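The laundry room changed before the rest of us noticed

*Saturnino Pastor, 2020-07-28*

I have worked in the laundry of a residential home for long enough to have outlasted several washers. In May the management signed up for a robot from Drumska, and since then I have been asked the same thing by relatives, cousins and the man who cuts my hair. They want to know if it took my job. It did not, but it changed it, and I think the people who decide on these things should listen to those of us who stand next to them.

The first thing to understand is what the work was. A load comes down in a basket, you empty the pockets, you sort, you load, you set the dial, you wait, you unload, you fold. We handled 2,069 loads in the year before the robot came. Most of it is bending. My colleague Saturnino Mateos (yes, two of us, and the schedule has never recovered) has had trouble with his back for years, and I can tell you the exact step that did it. It is reaching into the drum for the last wet sock.

The robot is meant for that step. It works at an ordinary household front-loader, in a small side room by the window, and it is slower than either of us. 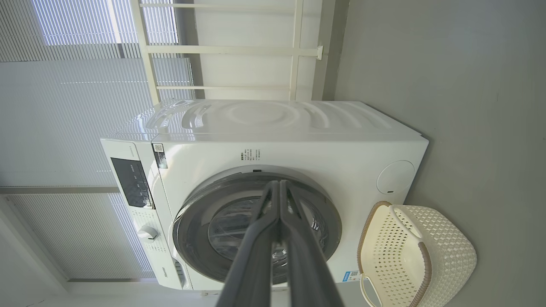
Who decides what the robot does and what stays with the staff?

At our place the manager decides, with advice from the supplier, and the laundry staff are told afterward.

I think that is the wrong order. When the plan was drawn up, the robot was given the loading and unloading, and we kept the sorting, the folding and everything called "exceptions." On paper that looked fair. In practice the exceptions are the hard part of the day. A sleeve caught in the door seal is an exception. A hearing aid in a pajama pocket is an exception, and so is a resident who comes down to ask for a blue cardigan and wants to talk for ten minutes. We used to meet these between easy loads. The easy loads were the rest, in both senses. Take them away and a shift becomes one small problem after another.

I raised this with the manager, who was decent about it. She said the hours saved would go back to the staff. Some did. Mateos now spends part of each morning upstairs returning clothes to the rooms, and he likes it. But a share of the saved time goes to looking after the machine itself. The basket has to be where the robot expects it. Things have to be kept off the floor. When it stops, one of us goes over, looks at what it was trying to do and starts it again - and that is work, though it appears nowhere in our job descriptions.
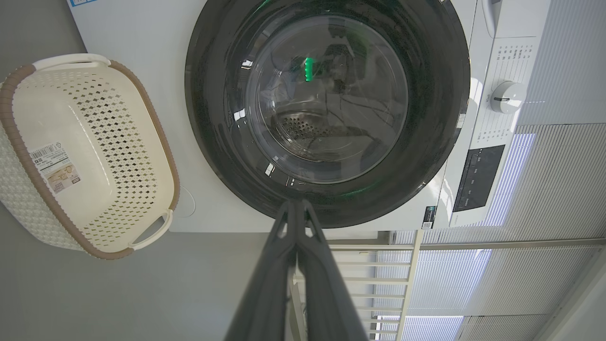
*The washer door and the laundry basket, from the gripper's side.*

I don't want to be unfair to the thing. People who have never worked in a laundry tend to talk about the dignity of manual labor, and I would invite them to unload wet bath towels until lunch. If a machine can spare a person's back, it should. I would not go back to the way it was, and neither would Mateos.

What I object to is the way it is counted. The supplier's report for our home said the system had completed 2,727 "handling actions." I asked what an action was. It was one grasp and one release. By that measure I complete more than I could tell you before my first coffee. The report had no line for the times we stepped in, and no line for what we learned by doing so. We know which fabrics it drops. We know it does better when a cloth is left bunched up in the basket than when it is laid flat. No one had written that down until Mateos did, on the back of a delivery slip. 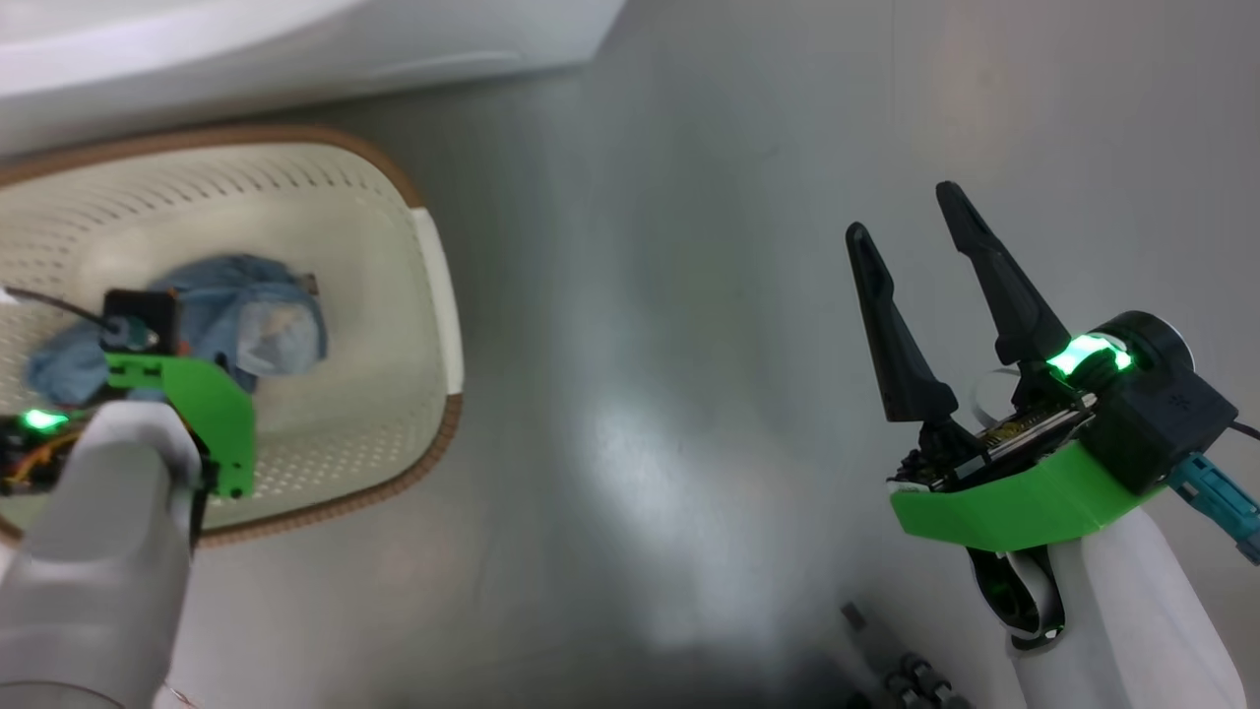 ## What I would ask for

I would ask for 2 things, and neither is expensive.

Put the laundry staff in the room when the tasks are divided. We know which parts of the day wear a person out and which parts let him catch his breath, and a plan made without that knowledge will take the wrong parts away.

Then write the minding of the robot into the job, with the time it takes and the pay that goes with it. My sister-in-law works at the Budex warehouse, where they went through this before us. There the minding was treated as a favor at first, and it stayed a favor until people stopped doing it. After that it got a title and a line on the pay slip.

Our contract comes up for review soon. I have asked to be at the meeting, and so has Mateos. The manager says she will let us know.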